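Perguntas frequentes: embrulhos, caixas de presente e envios

Na Nenell recebemos muitas mensagens sobre as nossas caixas, os laços e o peso das encomendas, e juntámos nesta página as respostas que mais vezes escrevemos.

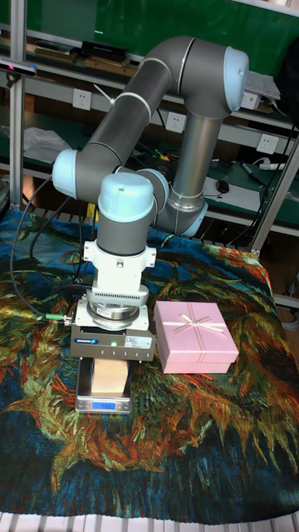
A caixa cor-de-rosa já vem com o laço feito?

Vem, sim! A caixa quadrada Tamiru segue com a fita branca atada sobre a tampa, pronta a oferecer. Se preferir fazer o laço à sua maneira (há quem tenha muito gosto nisso, e nós compreendemos bem), escreva «fita solta» nas observações e mandamos a fita enrolada lá dentro.

Posso escolher outra cor de fita?

Por enquanto a Tamiru só tem fita branca. Em setembro chegam mais duas cores e avisamos por correio eletrónico quem estiver inscrito na nossa lista.

Como sei quanto vai pesar o meu presente?

Pese tudo junto, caixa incluída, numa balança de cozinha digital, daquelas que quase toda a gente tem em casa. Ponha a balança numa superfície firme, espere que o visor fique a zero e só depois pouse a caixa. Uma toalha grossa por baixo, por bonita que seja, pode estragar a leitura, por isso dobre-a um bocadinho para o lado. Até 724 gramas, o envio faz-se pela tarifa Trikus normal; acima disso, peça-nos um orçamento, que respondemos com todo o gosto.

Vendem o tecido dos girassóis?

Perguntam-nos tanto por ele! É o Skileck, de aspeto pintado, com azuis profundos, laranja, ocre e verde, e vende-se ao metro por 38 euros. Lave-o à mão, em água fria, e seque-o à sombra.

E se a caixa chegar amolgada?

Guarde a embalagem exterior, tire uma fotografia e escreva ao Wondimu Abera, do apoio ao cliente, com o número da encomenda. Enviamos outra caixa sem custos, e não precisa de devolver a primeira.

Página atualizada em 14 de julho de 2023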